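Kollato robot club: a few minutes with the student captain

Caught the captain of the Erkirow arm team at Kollato last month, between a dead battery and the late bus. Nine students, one arm, one folding table. She talked fast so these are the notes, more or less in order.

The task first. Pick up an object, move it, set it down without dropping it. "Sounds dumb easy," she said. "It took us till April to get the fingers closing straight."

They started out with foam blocks. Too easy, everything looked the same to the arm. So people brought stuff from home. Fake pumpkins, gourds, a glass bowl. "Round things are the worst. You squeeze a pumpkin a bit off center and it just rolls out."

How many tries? They keep a log, taped inside a cabinet door. Goal for the season is 500 picks. They were at 149 when I stopped by and she wasnt worried. "We lost two weeks to one loose screw. Now we go faster."

Money is tight. The fingers are the second set, first pair cracked. A parent at Phillips, the hardware store, got them a discount on bolts and the rest came out of a bake sale.

Next up is the Darera meet, more than 2 hours away by van. Each team gets a table and their own objects, plus one mystery item. She has a guess what it'll be but wouldn't say it on the record.

I asked what she'd tell a freshman thinking about joining. "Come even if you can't code. I couldn't. I started out holding the flashlight." Then somebody yelled that the arm was homed and ready, and she was alredy halfway across the room.
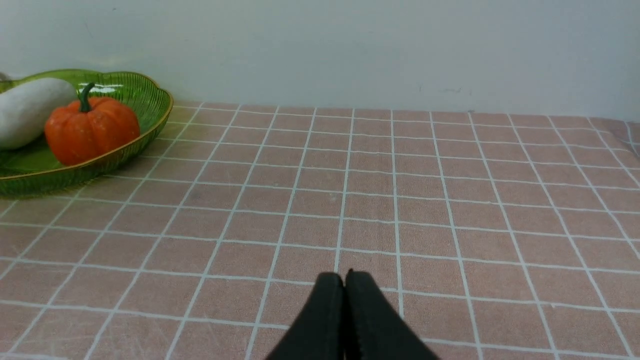
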